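Gisela Haberkorn hangs up her apron

I stopped by the Herneck hall this morning to say goodbye to Gisela Haberkorn, and I left with half a plum cake and a lump in my throat. She's retiring after 47 years with the Landley Lodge suppers (she started as a dishwasher at 19!) and I don't think I've ever been to one she didn't cook.

Gisela came to Landley from Filtutberg as a bride and worked days in the office at Penry until they closed the plant. Evenings were for the lodge. "I only said yes for one winter," she told me, and then she went off to find me a fork.
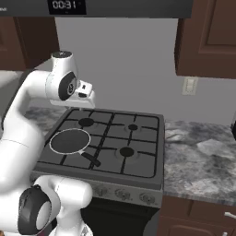 The send-off supper

It's in May, doors at 5:30, and they've set out places for 100. Muthu Menon is running the kitchen that night and from then on. He's keeping the dumplings, he says, but he wants to try a lentil soup, and Gisela has already told him it needs more salt. Tickets are 10 dollars at the door or from Mererid Ifans, who also has the big card if you haven't signed it yet. I took up way too much room on mine, sorry, everybody.

Rhun Prothero will say a few words for the lodge and Patricio Godoy is bringing his accordion, so wear shoes you can dance in. 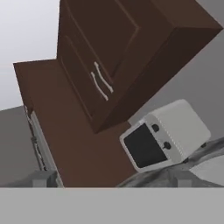
Recipes wanted

Mererid is putting together a book of Gisela's recipes as a gift. She has 189 so far, mostly on the backs of envelopes, and she's still missing the red cabbage. If you ever got Gisela to write that one down for you, please call her before the supper!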